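Newsroom > Press Releases > Consumer Affairs

We use cookies to improve your visit. By continuing to browse, you accept our cookie policy.

Echeverri Survey Casts Doubt on "Quiet Office" Claims

PRIKPORT, July 21, 2023 — Consumer research group Echeverri today questioned the claims made for open-plan offices sold as "quiet by design," after a survey of 2,728 workers in Prikport found little sign that the label means much to the people at their desks.

Of those asked, 1,909 said noise from coworkers still broke their concentration at least once a day. The survey covered offices fitted with sound panels by two suppliers, Paner and Vadari, both of which advertise calmer workplaces within 90 days. Echeverri asked each company for the test results behind that promise. Neither had sent any by the time of this release.

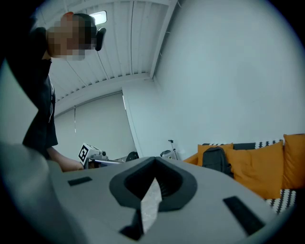

Wearing a headset on the job.

"Quiet" has no agreed meaning in the office furnishing trade, and sellers are free to use it as they like. Some brochures quote readings taken in empty rooms, with the phones off and the doors shut — hardly a normal morning at work. Echeverri says buyers should ask for readings taken during business hours, and should be wary of any figure that comes without one.

The group does not claim that sound panels are useless. It says the evidence it has been shown so far is too thin to justify the price.

A second survey, using the same questions, is planned for November. The full results are available from the Echeverri press office on request.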